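Leave the Counter Bare
August 4, 2022

A kitchen counter should have almost nothing on it. I have held this view for eleven years, through three kitchens, and the longer I cook the less I want to compromise on it.

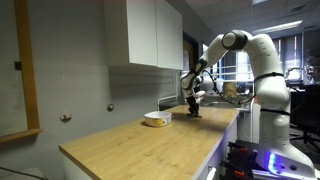
What a counter is for

A counter is a work surface. People say they know this and then treat it as a shelf. The toaster goes on it, then the knife block, then the fruit, then the mail. By July of any given year my sister's kitchen has a strip of free wood about as wide as a cutting board, and she does all her chopping there with her elbows tucked in.

I allow one bowl. A round white one with a bit of yellow on the side is plenty. It takes the peelings while I cook and whatever needs a home for an hour afterward. When there are two bowls, the second one fills up with batteries and rubber bands, and then it never moves again.

The case for wood

Light oak is the surface I would pick every time. Stone is harder and easier to wipe, and I understand why people pay for it. But a glass set down carelessly on wood usually survives, and wood can be sanded and oiled when it gets ugly. My own slab came from Dierckx, a small yard that sells offcuts, and it cost me less than the faucet did. I oil it twice a year. The end grain at the front drinks more than the rest, so I go over it again the next morning.

Oak also shows neglect. Leave a wet pan on it overnight and there is a ring. Some people count that against it. I think a surface that keeps a record gets better treatment.

Use the wall

Most clutter belongs on the wall or behind a door. Two plain round hooks will hold a towel and an oven mitt, and those are the two things most often found lying in a heap. A white two-door cabinet above the counter holds the cups, the oil and the salt. I looked at the rail system Kimeck makes, with its 50 matching clips and baskets, and decided it was a way of hanging the clutter up where everyone could see it.

The usual objection is that putting the toaster away every day is a nuisance. It is. It takes me around nine seconds each way. I would still trade that for a clear run of wood when I come in with the groceries and need somewhere to set them down.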